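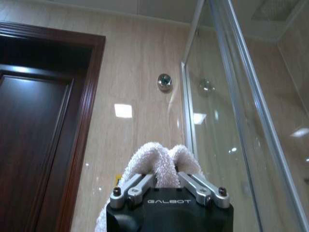 白色毛圈毛巾

**濯足礼**，又称洗脚礼，是基督宗教许多宗派都保留着的一项礼仪，由主礼者或信徒彼此以清水洗脚，再用毛巾擦干。它最常见于复活节前的圣周四，也有一些团体把它与圣餐、爱宴放在同一个晚上举行，另有一些团体一年里会行上好几回。礼仪本身并不复杂，一盆水、一把水壶、几条毛巾便可以开始，可是凡在长椅上脱过鞋袜、等着轮到自己的人，多半会记得那一阵有点难为情又有点温暖的安静。

## 名称

中文里“濯足”二字较为文雅，多见于礼书和教会公告；平日里教友之间说话，还是讲“洗脚礼”的居多。英语称圣周四为Maundy Thursday，一般认为其中的Maundy出自拉丁语mandatum，意为“命令”，指的是最后晚餐时那条“你们要彼此相爱”的新命令。旧时西方的礼书也常直接以mandatum一词称呼这项礼仪。

## 经文依据

濯足礼的依据主要在《约翰福音》第十三章。经文记载基督在晚餐席间起身，脱下外衣，拿一条手巾束腰，把水倒在盆里，逐一为门徒洗脚，并用束腰的手巾擦干。在当时的地中海东部，人们穿凉鞋走土路，进屋洗脚是很平常的待客之道，这份差事通常落在仆人身上，所以席间才会有门徒吃惊推辞。《提摩太前书》第五章谈到受教会照顾的寡妇时，也把“洗圣徒的脚”列在善行当中，后世主张经常举行濯足礼的团体常常引用这一节。

## 历史

早期教会的做法各地不一。有的地方把洗脚同洗礼连在一起，为刚刚受洗的人洗脚；修道院则把它化进了日常生活，《圣本笃会规》要求院长和全体弟兄为来客洗脚，每周轮值厨房的弟兄在交班时也要为众人洗脚。中世纪的西欧宫廷另有君主在圣周四为穷人洗脚并施舍衣食的习惯。

宗教改革之后，不少新教宗派不再举行这项礼仪，重洗派及后来的弟兄会传统却十分看重它，有的还视之为“圣礼”以外的一项“定规”。天主教方面，1955年的圣周礼仪改革把濯足礼放进了圣周四傍晚的弥撒，让普通堂区的教友也能亲眼看见；2016年起，受洗脚者也不再限于男性。

## 仪式过程

各地的细节差别很大，比较常见的次序大致如下：

1. 诵读《约翰福音》有关章节，有时附一段简短讲道；
2. 受洗脚者到前面就座，脱去一只或两只脚的鞋袜；
3. 主礼者脱去外层祭衣，系上围巾或毛巾；
4. 以水壶将水浇在脚上，下面用盆接住，随后擦干；
5. 唱诗，传统曲目有拉丁圣歌《何处有仁，何处有爱》。

在信徒互洗的团体里，通常是两人一组，先洗的人洗完以后便坐下，换对方来洗，末了彼此握手或拥抱，道一声平安。男女往往分坐两处，夫妻则不妨同组。

## 用品

盆和水壶有铜的、陶的、搪瓷的，也有不少小堂会用的就是厨房里的家什。毛巾以白色居多，取其洁净朴素，料子倒没有定规：亚麻布显得庄重，叠起来也好看；毛圈布吸水快，老人家的脚擦起来舒服些。有的堂会让每人各用一条，有的则长长一条系在腰间，从头用到尾，与经文里的描写更贴近。水一般兑到温热，圣周四天气尚凉，这点体贴很受年长教友欢迎。

## 地方习俗

Bornlow的堂区在圣周四晚上为12人洗脚的惯例之外，还会把座位排成面对面的2列，中间留出走道，好让坐在后排的孩子也看得见。邻近的Tuson则由6户人家轮流准备毛巾，用毕各自带回去洗净熨平，第二年再传给下一户；有几条边上绣了小小的十字，已经传了20年，绣线颜色都淡了，仍舍不得换。

河谷上游的Eren一带属互洗传统，礼仪安排在爱宴之前，饭菜简单，多是汤和面包。当地人另在7月收割前加行一次，据说是因为从前农忙时各家容易为用水起口角，长辈们便想出这个法子，让大家下地以前先和和气气地坐到一处。Bamstead的聚会规模最小，通常只有10人上下，就在会所的长桌旁举行，唱诗不用伴奏。

## 参见

- 圣周四
- 爱宴
- 最后晚餐
- 祭台剥除礼

*本条目最后修订于2022年10月*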